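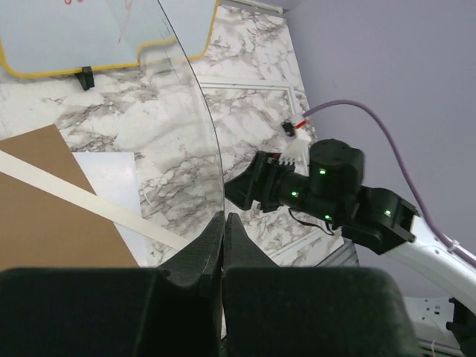
Semonora Marble-Pattern Tabletop: Review After Six Months

I bought this top in October to replace a painted board that had gone soft at one corner. It sits on a pair of Collis steel legs I already owned. Semonora sells it in white with gray veining or in plain white, and I took the veined one.

Delivery and setup

It came flat in one carton with foam on the corners. No chips. The underside is pre-drilled for Semonora's own frame, and those holes did not match the Collis legs, so I drilled 8 new ones. Pilot holes are needed. The screws in the bag were fine for the purpose but I ran one short and used my own.

The surface

The pattern is printed, and up close you can tell. From a chair it passes for stone well enough. The veins are gray and fairly soft, and they don't repeat in any way I have noticed. The finish has a low shine. With a desk lamp at a low angle there is some glare, so I moved the lamp back.

Small dark parts are easy to find on it. Small white parts are not. I have lost white clips and spacers on this top while looking straight at them - something to think about if you do fine work.

Cleaning

A damp cloth takes care of most things. Pencil comes off. Coffee left overnight gave a faint ring that needed a second pass with dish soap. Permanent marker came off with rubbing alcohol and left no dull spot. I have not tried anything stronger.

Wear

There are two hairline scratches near the front edge from dragging a metal bracket across it. They show only in side light. The edge banding is still tight all the way around. Semonora rates the top for up to 100 pounds, and mine carries less than that with no sag.

Heat is the weak point. The leaflet says to keep soldering irons and hot pans off it, and I do.

Compared with the Plomevov

I used a Plomevov top at my last place. It was thicker and quieter when you set things down. It also cost $70 more and stained faster. For a work table I would take the Semonora again. For a kitchen I would pay for the Plomevov.

Returns are accepted for 30 days, unopened or not, according to the slip in the carton.

Posted 05/04/2021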